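About Otside

Otside is a home laundry and linen service based in Preltcombe. We collect, wash, dry, fold and put away, and we make up beds for people who would like it done for them. We have been going for nine years and we now look after 116 households in Preltcombe, Bimthorpe and the villages between.

The business was started by Orysia Pylypenko, who had run the linen room at a small hotel and was often asked by guests how the sheets were kept so flat. She began with two regular customers and a borrowed ironing table. Fergus Mackay joined in February of the second year to do the driving, and he now looks after the rounds and the accounts. There are 19 of us altogether, most of us part-time and most of us living within a short bus ride of the workshop.

We took over the old Vasilakis dry cleaning shop on the Bimthorpe road when the family retired. The counter is still theirs, and so is the big press at the back, which we use for tablecloths and shirts. Customers who used to bring their suits to Mr Vasilakis still come in, and we are glad to see them.

Much of our work is done in customers' own homes. Folding is usually done on the bed -- it is the largest flat surface in most houses and it is the right height for standing at. We smooth the duvet first, then work through one person's clothes at a time so that nothing ends up in the wrong drawer. 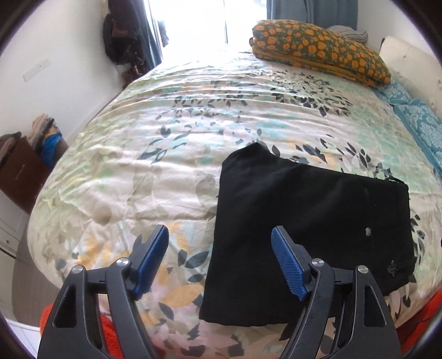 Folding and putting away

Dark clothes are folded separately from light ones and checked for lint before they go in the drawer. A black garment on a pale floral duvet shows up every white speck, so bedrooms with light bedding suit us well. We keep a lint brush in every kit bag.

We fold to the size of your drawers. On a first visit we ask how you like things done and write it on a card, which stays inside the wardrobe door. If you prefer your jumpers rolled or your T-shirts hung up, tell us and it goes on the card.

Bedding

We wash duvets up to king size at the workshop and return them the next working day. Printed covers are washed inside out and dried on a low heat. Ironing of covers is extra -- please ask when you book.

Visiting us

The shop is open in the mornings for drop-offs and collections. Home visits are booked by telephone or at the counter, and Fergus will tell you which round you are on.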